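Pinces à main, suite (et pas fin)

2 septembre 2022

Bon, vite fait parce que j'ai encore le fer à souder qui chauffe. Les deux pinces sont montées. Enfin montées, disons qu'elles s'ouvrent et se ferment sans que je doive pousser avec le pouce. Rappel pour ceux qui débarquent : l'idée c'est de tenir une pince dans chaque main, caméra dessus, de faire les gestes soi-même, et de refiler tout ça ensuite au petit bras que Takeshi retape dans son coin à l'atelier. Projet baptisé Gotau, ne cherchez pas, c'était le nom du dossier.

Les doigts

Troisième version. La première cassait au niveau du trou de vis, la deuxième était trop souple, ça pliait dès qu'on serrait. Là j'ai épaissi partout, des gros blocs bien moches, remplissage presque plein. 49 grammes le doigt, c'est lourd, on le sent dans le poignet au bout d'un moment. Tant pis. Noir mat parce que c'est la bobine qui restait.

L'articulation : j'ai dû reprendre l'alésage à la lime, deux soirées perdues pour trois dixièmes. Ryota Kawaguchi m'avait dit de prévoir du jeu. Oui bon.

Premiers essais sur table

Table de l'atelier, surface blanche, rien qui traîne dessus. Je voulais un objet pénible. Les cubes ça va, tout le monde attrape des cubes. Donc boîte en plastique transparent fumé, à charnière, légère, avec le couvercle qui part dans tous les sens dès qu'on la soulève. Une pince tient la boîte, l'autre reste grande ouverte en attendant son tour.

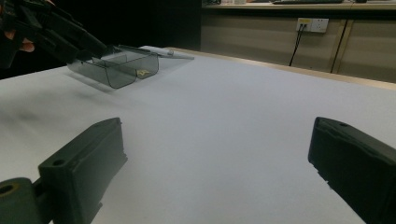 Ce qui coince

- Le transparent. À l'œil ça va, on voit les bords, mais mon bout de code de détection perd la boîte une fois sur deux sur fond clair. J'ai essayé de me caler sur l'étiquette jaune, c'est de la triche et en plus elle est minuscule.

- Le couvercle. Pour refermer faut venir pousser avec la deuxième pince, et avec des doigts aussi larges on tape dans le bord. Prochaine version plus fine au bout, peut-être un patin en silicone.

- La synchro. Les deux caméras démarrent pas en même temps, décalage variable, l'horreur. Pour l'instant je claque les pinces l'une contre l'autre au début et je recale à la main. Takeshi Mizuno a une carte Drostenex qui ferait le déclenchement propre, à voir s'il me la prète.

- Le disque. 953 séquences depuis le début, en comptant les ratées, et mon vieux portable souffle comme un boeuf. Objectif 2,000 avant décembre, j'y crois moyen.

Pour les fichiers : je mets les STL en ligne dès que j'ai corrigé les trous de vis (M3 côté articulation, M4 ailleurs, n'importe quoi, c'est ma faute). Demandez pas la version deux, elle est à la poubelle.

Ah et si quelqu'un a des ressorts de rappel un peu moins durs que les miens, je suis preneur, laissez un mot dans les commentaires. Je file, ça sent le chaud.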